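## Session 4: Folding Small Cloths on a Board

Welcome back, everyone! I've been looking forward to this one since we started the course. Last session was big flat things (sheets, tablecloths, the dreaded fitted corner), and now we get down to small cloths: napkins, polishing cloths, dish towels, anything you could hide in two hands. Small sounds easy. Try getting a stack of 40 of them to sit square on a shelf and you'll see why it gets a whole session.

**Bring with you:** the Session 3 worksheet, a pencil, and one dark cloth from home if you have it. Dark cloth hides its creases, so it makes wonderful practice.

### 1. Starting from a bunch

Most folding guides begin with a cloth already lying flat. Real cloths come out of a basket in a lump, and I think the most interesting part of the job is everything between the lump and the first fold.

Look at the lump before you touch it and ask:

- Can I see a corner?
- Can I see a hem that I could follow to a corner?
- If neither, which part is on top and free to lift?

Lift from the top, high enough that the cloth hangs clear of the table. Gravity is a terrific helper here! One corner nearly always drops lower than the rest - take that one in your other hand, let go of the first grip, and look for the neighboring corner along the hem.

### 2. The board

A folding board gives you straight edges to line up with, and it tells you when a fold has drifted. Keep the board flat and give yourself bare table next to it. You'll want somewhere to set the cloth while you think.
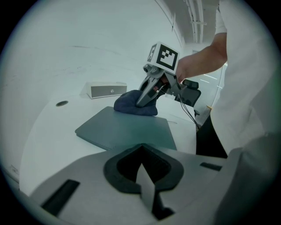
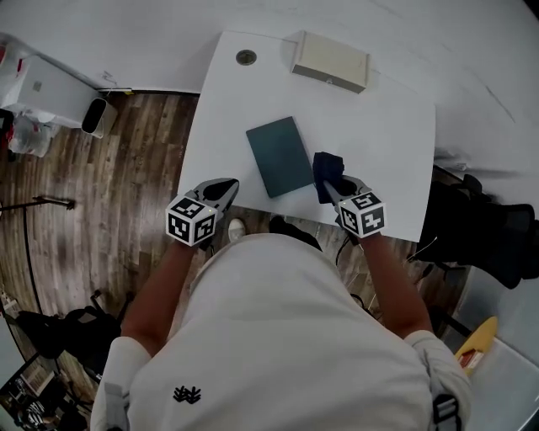 *Fig. 4.1 and 4.2. Navy cloth, still bunched, with the board on a white table.*

Compare the two figures and note in the margin where the cloth is relative to the board. Then mark where *you* would lift first. There is more than one good answer, and I love hearing people argue for theirs.

### 3. The basic sequence

1. Lift, find two neighboring corners, and hold the cloth by them.
2. Lower the far edge first and draw the cloth toward you as it settles.
3. Smooth from the middle outward with the side of your hand.
4. Line one hem up with the long side of the board.
5. Fold in half, hem to hem. Smooth again.
6. Fold in half the other way and turn the finished fold toward you.

Step 3 is the one people skip. A wrinkle caught under the first fold is a ridge by the second, and on a thick cloth it will tip the whole stack.

Annelies Kofler, who taught this course before me, used to do step 2 with her eyes shut. Give it a go once you're comfortable. You feel the hem so much better!

### 4. Practice

Work in pairs. One person bunches the cloth and drops it, the other folds, then swap. Ten rounds each. Write down which step slowed you down (Erdal Soylu has spare worksheets if yours has gone missing).

If you finish early, try the whole sequence using only finger and thumb on each hand. It's fiddly and great fun, and it shows you how much work your palms normally do.

**Reading for next time:** course reader, pages 67 to 71, on rolling versus folding. Skip the table on page 70, we'll do that one together.

Questions between sessions go to Coralie Mudgway, room 171.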